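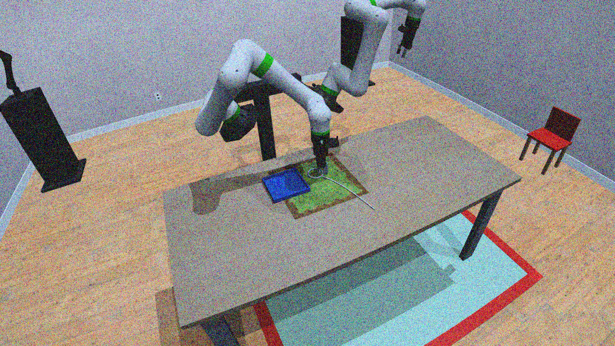
Ok finished Clillwood last night, the whole thing, 107 pages in one go and then the rest over breakfast. Thoughts while I still have them.

1/ Small-town romance, she inherits her gran's bakery, he's the surveyor sent to value it. Yes you've read it. So have I – didn't mind at all for the first half.

2/ The banter is lovely. Proper back and forth, neither of them being cruel to look clever. The ferry queue bit had me laughing on the bus.

3/ BUT. The row in chapter 3 is about a letter he could have explained in one sentence. He doesn't explain it for roughly 76 pages. I was shouting at the book.

4/ Also the ex. Turns up, wears a nice coat, leaves. What was he for??

5/ Setting is gorgeous though. Dundilach is made up I think, but I wanted to book a room there. Rain, gulls, bad phone signal, a pub with one good chair.

6/ Heat level, as people always ask: kissing, then a closed door. Two closed doors if you count the boathouse. Fine by me, may anoy some of you.

7/ Ending is rushed. Proposal, sister's wedding, bakery saved, all in one chapter. Would of liked another ten pages and less cake.

8/ Paperback is from Mundent, small print, tight margins. Get the ebook if your eyes are like mine.

9/ Anyway 3 stars, maybe a bit over. Will read the next one, it's the sister's friend and the grumpy vet and I am weak for a vet.

10/ Library hold on the sequel says 2 weeks. Starting something else tonight, no spoilers for the vet one pls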